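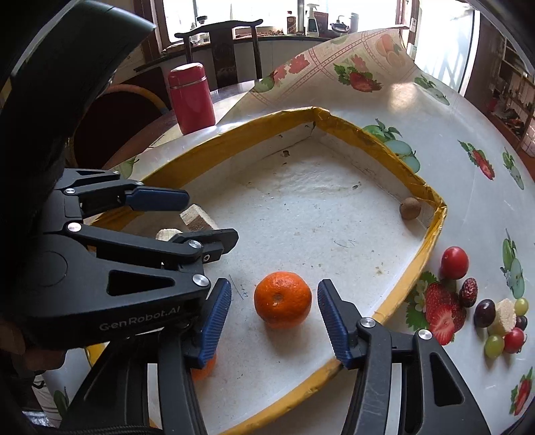 What the second pair of grippers will cost

I said in April that I would write up the budget for extending the hand-held gripper work, and Gordon Cormier has asked twice since, so these are the numbers as they stand. All prices are before VAT and in pounds.

The limit is 3,000 for the year. It covers hardware, consumables, storage and anything that breaks. It does not cover my time or Vasanthi Arumugam's, and it does not cover fruit, which goes through the kitchen.

Grippers

We want one more pair. Senonau quoted 966 for two units with cables and one set of spare finger pads. Cadudard were cheaper on the units but charge for the cables separately and want payment in full at order, with delivery in nine weeks. I have gone with the Senonau figure for planning. Their quote holds until the end of next month.

The finger pads matter more than I allowed for last time. We use ribbed pads, and round, smooth items such as mandarins and grapes are where I notice a tired pad first. Once the ribs lose their edge the fruit rolls out before the jaws have closed. I have put down 80 for further pads across the year. Vasanthi thinks that is low. She is probably right, and there is room to move it.

Storage and computing

400, all of it for drives. I looked at renting space instead and the monthly charge overtook the price of the drives before the year was out. Two copies of everything, one kept in another building. The existing laptop is slow at checking files but it does finish, so no replacement this year.

Trays

No money here. The white tray has a scuffed floor, a small hole near one corner and tape round the rim, and it does the job. I priced a moulded one from Begović and could not find a reason to buy it. A clean tray would also mean redoing the comparison runs, as the marks on the floor are in all the earlier material. If the hole spreads I will tape that too.

Objects

Mixed sizes, mixed surfaces. Mandarins, grapes, dates, a few pale blocks. The blocks are the only items that keep, so they serve as the control and get used at the start and end of every session. I would like a second set to the same dimensions. Gordon can cut them from offcuts if I send him a drawing, which I have not done.

Things I left out

A fixed arm. Tostevus offered a refurbished one, and the price of the arm itself was tolerable. The mounting, the guarding and the service contract were not. A fixed arm also needs a table that stays put, and ours is used for meals. Hand-held units go back in a box by six o'clock.

Overhead lighting. The window is bright in the daytime and the light moves over the cloth, but variation in light is useful to us at this stage. I will look at it again in winter, when we lose the afternoons.

What is left

The remainder is unallocated and I intend to keep it that way until the new pair has been in use for a month. Last year I committed everything early and then had to borrow a cable.

The order goes in once Senonau confirm whether the spare pads fit our older units. I rang on Saturday and got the answering machine.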